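Why I Quit Buying Stuff I Can't Open

My blender died in November, and I'm still a little mad about it. It wasn't old! I flipped it over, ready to tighten something, and the bottom was one smooth piece of plastic. No screws, no seam, no way in at all. The Joly people were very nice on the phone and offered me two dollars off a new one (two!), and I said no thanks and went back to chopping things by hand.
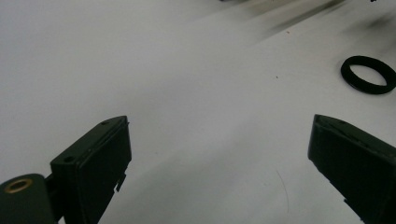

Smooth is what we've all been sold for years, and I fell for it as much as anybody. Hidden fasteners, glued lids, everything shaped like a bar of soap. Give me the other kind. I like a boxy part with a couple of round holes in it and a brass-colored ring set into the mount beside it, the kind of thing that looks like it was put together by someone. I know it isn't pretty on a counter. I don't care anymore.

My neighbors in Bruvdale think I've gone a bit far with this, and maybe I have, because last Wednesday I walked out of a store without a toaster after the clerk couldn't tell me how the bottom came off. But I grew up with a Drekach radio that got opened up every winter on the kitchen table, and it played right through my school years. I'd pay extra for that again, and I bet plenty of you would too.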